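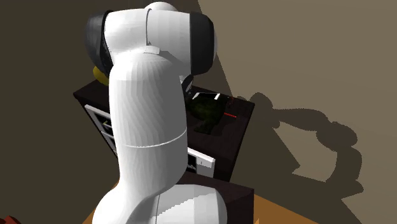
White robot arm in front of a dark brown cabinet. Computer render.

PORNACH, the complete landscape edition
Story and art by Covadonga Robles
Published by Brunton
Hardcover, sewn binding, cloth spine
In stock

It's back! Pornach has been out of print for so long that most of us only know it from worn library copies or the small paperbacks, where the gutters swallowed half the night scenes. Brunton has now put the whole story between one pair of covers, in the wide format it was drawn for, and we've been passing our shop copy around since the boxes came in.

If you've never read it, Pornach is the name of a mountain town where the trains stopped running. Two sisters stay behind to look after the signal house, and a surveyor arrives with a map that doesn't match the valley. It moves slowly, with whole chapters that have hardly a word in them, and then there's the flood chapter, which I won't spoil but which I have read standing up in the kitchen more than once.

What's in this edition

All 27 chapters are here in the order they first ran, with the chapter title pages put back in. The paperbacks dropped those (or shrank them to a corner of the first page), and some are among the best drawings in the book. The October snow title page gets a full spread.

The art was scanned again from the original boards wherever Robles still had them. Four chapters had to be taken from printer's proofs, and if you look hard at the gray tones in those you can tell, mostly in the skies. Brunton lists which ones they are in the back, and I'm glad they did. Everywhere else the line is wonderfully sharp. The rain used to look like a gray smudge and now you can follow single strokes down the page.

Color pages are in color. There are few of them, at the openings of the longer chapters, and they're painted in those dusty oranges and greens that never came through in the black and white printings. 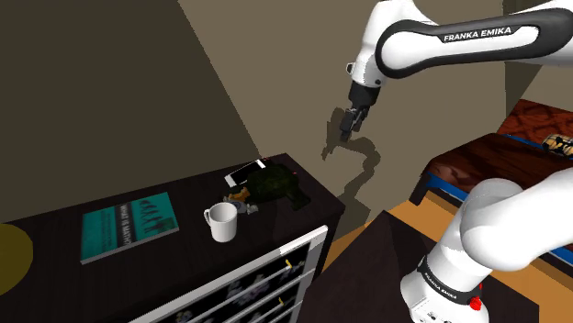
The lettering is new as well. Adoración Sotomayor redrew the sound effects by hand to sit inside the art, so a slammed door or a passing truck is part of the panel again, with a small translation tucked alongside only where you need one. The English text is by Cathal Tully, who has gone back over the older translation and changed more than I expected. The surveyor is much funnier now. The grandmother is ruder. I compared a couple of chapters side by side and kept preferring the new one, though I do miss the old wording of the letter in the bridge chapter.

Paper and binding

Uncoated, off-white, and heavy enough that the big black areas don't show through. The book opens flat on a table from the first chapter to the last, which in this wide shape makes all the difference. It has a ribbon, too, in the same rust red as the cloth spine. The jacket is printed on both sides: turn it over and you get the map of the valley, both the surveyor's version and the sisters' version.

It's a heavy thing, mind you. Reading it in bed takes some planning.

Extras at the back

A sketchbook section with early designs for the signal house
The short story "Denham," 3 pages, never before in English
A talk between Robles and Benito Barroso on drawing weather
Notes on the scans and the translation

"Denham" is tiny and it's wonderful. A man waits for a bus. Read it after the main story, as one of the passengers will mean more to you then.

Which printing do I have?

We get asked this a lot. The first printing has a matte jacket and the publisher's name stamped on the spine in white. Printing 2, the one we're selling now, has the name in black and fixes a pair of swapped word balloons in the market chapter. Nothing else has changed.

Slipcase

Sold separately. Clorard makes a plain board case to fit, in gray or rust red, with a thumb notch on the open side. It's snug at first and loosens up with a bit of use. Leave the jacket on, or the fit is too loose.
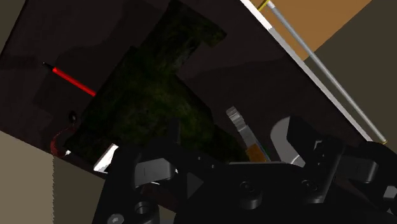 Gwawr Gwynne wrote to us that she had owned the paperbacks for years and thought the wide edition would be a luxury she could skip, until she got to the train yard spread and found a whole second figure on the far platform that she had never seen. "I went straight back to the first chapter," she wrote, "and there he was again, up on the footbridge." She did wish the ribbon were longer, and she has a point.

Shipping

Each copy goes out in a stiff carton with corner guards. Orders placed by 7th April come with the signal house bookplate, unsigned, while we have them. If you'd like the slipcase sent in the same carton, add both to your basket before you check out and we'll pack the book inside it.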